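Deswood Technical Support Portal
Ticket 1490: Left gripper does not release fabric fully during folding demonstration
Status: Resolved, awaiting site confirmation
Opened: 2020-05-13
Requested by: Seija Aaltonen, Visitor Program, Tretari
Assigned to: Iraklis Lambrakis, Field Support
Equipment: Stovik paired hand-held grippers, demonstration set
Priority: High (open day scheduled)

Description of problem

During rehearsal for the Tretari open day, the operator reported that the left hand-held gripper does not open to its full width after a garment has been set down. The fingers stop short and the fabric remains caught on one pad. The fault was noted on knitwear only. Thin cotton items were released normally. The right gripper is not affected.

The demonstration consists of an operator folding clothing on a bed in front of visitors, in groups of no more than 8. The site requests that the fault be corrected before the first group is admitted. A substitute set is not available.

Initial response (I. Lambrakis)

The site was asked to confirm the firmware version, the date of the last pad replacement, and whether the fault occurs with the tool unloaded. Ms. Aaltonen replied that the pads were replaced in March, that the firmware is current, and that the fingers open fully when no fabric is held.

The operator was then asked to repeat the sweater fold and pause before the next grasp.
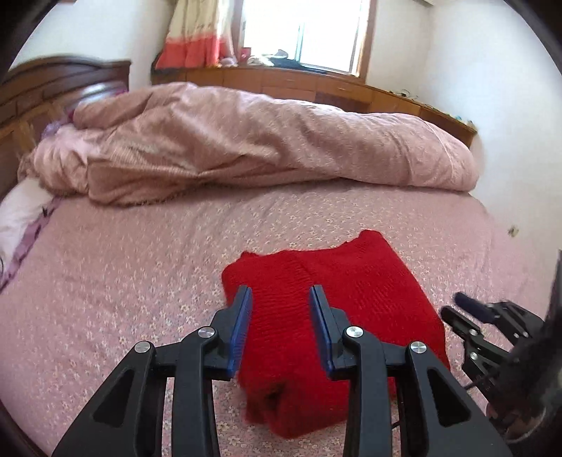 Troubleshooting steps

1. Pivot joints checked by hand for play and stiffness. The outer left arm was slightly stiff near the end of its travel. The other joints moved freely.

2. Pads inspected. Lint was found in the ridges of the left pad. Both pads were cleaned with a dry brush. The release improved, but the fault returned after 3 folds.

3. Opening width recalibrated using the standard procedure in the Stovik service manual. The stored value for the left gripper was found to be lower than the value for the right. The site believes it was not reset when the pads were changed.

4. Outer left joint cleaned and lubricated. Travel was then even from fully closed to fully open.

5. Test run of 25 consecutive folds completed with the same red sweater. No fabric was retained on either pad. A second operator, from Bhattacharjee, repeated part of the run and reported no difference between the two grippers.

Cause

Incorrect opening width stored after pad replacement. Stiffness in the outer left joint and lint on the pad contributed to the fault.

Instructions to site

Recalibrate both grippers whenever pads are replaced. Brush the pads between visitor groups. Visitors who wish to try the tool should be offered a cotton item first and should be accompanied by the operator at all times.

Requester comment (S. Aaltonen)

The corrected settings have been entered in our equipment record. Please keep this ticket open until the open day has ended. Spare pads have been requested separately.

Support comment (I. Lambrakis)

Noted. The ticket will remain open pending confirmation from the site.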